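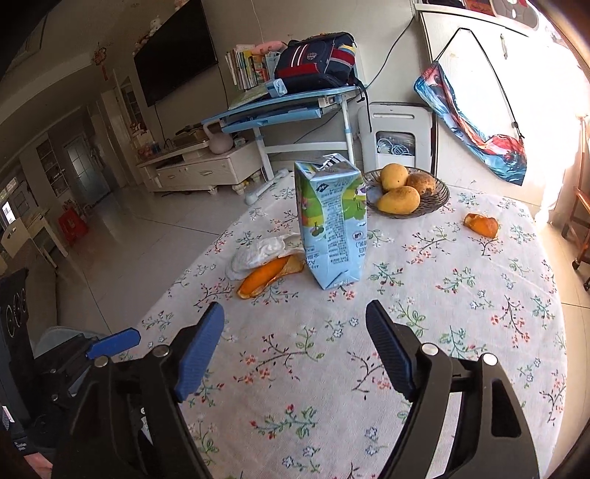
The Carton Question

Every February the diet advice changes, and this year it is juice that has to defend itself. Gerkis, a drinks company that sells mostly to schools and offices, now prints a wellness score on its packs. The score runs from 1 to 26, and higher is supposed to be better. Better than what, the pack doesn't say.

I asked the company how its orange drink earned a 7 while its apple earned more. The reply mentioned "whole-fruit values" and pointed me to a survey of 1,059 shoppers in Hotcombe. The shoppers had been asked whether they liked the score. Most did. I like gold stars too.

Gunvor Halvorsen, a dietitian in Kutley, has read the survey and was not moved. "It measures how people feel about a number," she told me. She tells her patients to eat the orange and drink water, advice that is hard to print a logo on.

Gerkis says a second survey is coming. It will have 2 new questions, neither of them about sugar.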